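Small Beers Deserve the Big Tap

I love a strong stout as much as anyone, but my favorite thing happening in craft beer right now is the comeback of the small, easy pint. Give me something at 3 percent with real flavor and I'm happy all afternoon!

Mirnus, my local brewery, put a table beer on draft in June. It tastes like fresh bread and lemon peel, and it was gone by Sunday. They brewed a second batch, double the size, and I was in line for that one too. Lubis does a dark mild that drinks like cold coffee and toast – the best thing they make, and the cheapest.

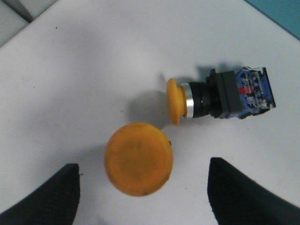

What the festivals get wrong

I went to the Bostuvham beer weekend this year and had a great time. Still, out of about 80 beers on the list, I found only a handful I could drink a full glass of and then walk straight home. The long lines were for the monsters, sure. But look at who was still smiling at 5 p.m. – the people at the Udis tent, drinking bitter.

So brewers, please give the little ones a good spot on the board. Pour them in proper glasses. And drinkers, order one first next time, while your tongue is still fresh enough to taste it!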